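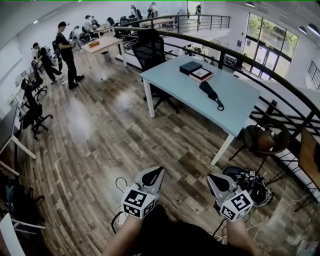

*Mezzanine, light blue table, with the box, the framed picture and the umbrella on it.*

To: mevside-fitout
Subject: Re: Mezzanine table: position and clearance

On the table position, Sheyla Arango wrote:

> The light blue table on the mezzanine is still sitting on an angle to the floorboards. Can we square it up to the planks before the Grimurora desks arrive in February? I'd also like to know what is staying on it. Last list I have says box, picture, umbrella, and none of the three has an owner against it.
>
> Second question: does the wicker chair stay at the railing?

Taking these in order.

1. Table. I would leave it on the diagonal until the desks are in. The railing is curved, so squaring the table to the planks does not square it to anything else up there, and the mesh chair has to be able to roll back from the far side. The chair has a five-spoke base and a tall back. Allow for the full swing of the base when you mark out the floor.

2. Items on the table.
 - Dark grey square box with lid. Entered as item 7 on the Tapsell sheet, contents not recorded. Whoever packed it, please fill in the contents column.
 - Framed picture, red and white. Item 16. It is lying flat and should be hung or wrapped. I can supply a hook if someone nominates a wall.
 - Black umbrella, folded, loop on the end. Not on the sheet. It can go on the coat rack downstairs until claimed.

3. Wicker chair. The round brown one with the thin black legs can stay beside the railing. It is not in the path of the new desks on the Pandent drawing. The black item with the straps, on the floor next to it, needs to be off the boards before delivery.

4. Wooden desk near the railing. Not on the removal list. If it is meant to go, tell me before the order is closed, as the quote of $1,359 covers delivery and assembly only. Taking furniture away is a separate line.

The drawing in the shared folder is revision 2. The earlier one has the railing as a straight run and should be deleted from your own copies. Please send corrections to the list and not to me directly, so that the sheet and the drawing get updated together.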